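Home | Journal | Notes | Archive | Contact

July
by Yuzhen Jin

Night guard, entry five

Appliance in at 10:40 p.m., out at 6:15 a.m. Total wear seven and a half hours. No waking. Jaw stiffness on opening is present on the left and absent on the right, the same as yesterday. Opening measured with the paper ruler Dr. Lei's office gave me: three finger widths with no pain, slight click on the left on the way back down.

The guard is a hard acrylic upper, full arch, made by Skanside from a scan. Dr. Lei (Shiyu Lei, at the Gosum clinic) wanted even contact on all the back teeth and very light contact on the front ones. At the fitting she marked it with blue paper, ground down two high spots near the second molar on the left, marked it again, and polished. I asked how much she removed. She said less than the thickness of the paper I was holding, which was the invoice.

Fit this morning: snug, seats with finger pressure, does not rock. There is a tight feeling on the upper left canine for the first few minutes after insertion. She told me to expect this and to call if it lasts past the second week. It went away before I was asleep, so I have no end time for it. Tomorrow I will put the guard in earlier and watch the clock.

Salivation was heavy the first two nights and is now normal. Speech with the guard in is poor on S and TH. This matters only if the phone rings.

Bite on removal: the back teeth feel as if they meet late on the left. By the end of breakfast the feeling is gone. The instruction sheet lists this as normal for a short period after removal. I chewed on the right only, soft food, eggs. No tooth was sensitive to cold water. The lower right molar with the old crack line did not react to biting on a cotton roll, and that tooth is the one that started all this.

Cleaning. Rinsed under cool water, brushed with a separate soft brush and a drop of dish soap, rinsed, air dried, put in the vented case. I had been using toothpaste until the assistant told me it scratches acrylic. I checked under the desk lamp and there are fine hairlines on the outer surface near the front, all running side to side, so they are from the brush. The inner surface is clear. Soak with a Hudus tablet is due tonight: 200 ml of lukewarm water, then rinse. Hot water will warp the appliance. I set the tap and tested it on my wrist.

Calls. The insurance line took the claim for the guard and wants the code and the letter from the clinic. Gosum will send both. The plan covers one appliance in a fixed period, and a replacement for loss is excluded, so the case now lives in the top drawer and does not travel in a jacket pocket. Asked if an adjustment visit is billed apart from the guard. It is not, up to 3 visits. I have used one.

Yin came by at lunch and wanted to know why I don't get the boil-and-bite kind from the drugstore. I had one two years ago. It was soft, I chewed on it, and the jaw was worse in the mornings than with nothing in. I bit through it at the left molar. Kept it in a bag and showed it to Dr. Lei, who looked at the hole for some time and wrote down the position.

Daytime clenching: I set a timer on the hour and noted tooth position each time it rang. Teeth were touching at 9, 11, 2 and 3. Apart at the others. The 2 and 3 readings were both at the screen with the spreadsheet open. The target is lips closed, teeth apart, tongue resting behind the upper front teeth. Moved the monitor up by the height of one dictionary after the 3 o'clock reading. Apart at 4 and 5, but I was on my feet for both, so I can't credit the dictionary.

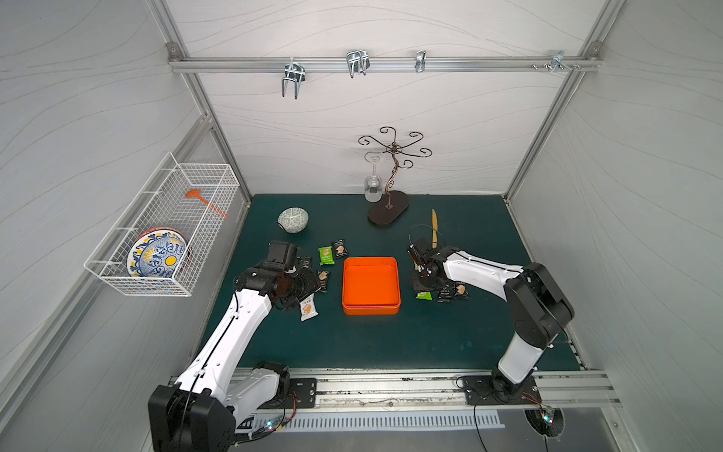 Wine glass rack on the green work surface, hooks on the rail behind.

Evening. Warm cloth on both sides of the jaw, ten minutes. Then the opening exercise, tongue on the palate, six slow repetitions with a pause between. Click on the left at the second and the fifth, no pain with either. No coffee after noon. Skipped gum, skipped the bagel.

To ask at the next visit: whether the click should be logged if it doesn't hurt; whether the cracked molar needs a crown now or can wait for the guard to settle; whether the back edge on the left can be smoothed, as the tongue finds it every night. I tried to feel it with a fingertip and could not.

Tablet dropped in at 9:50 p.m. Guard rinsed and seated at 10:20. Canine tight. Clock started.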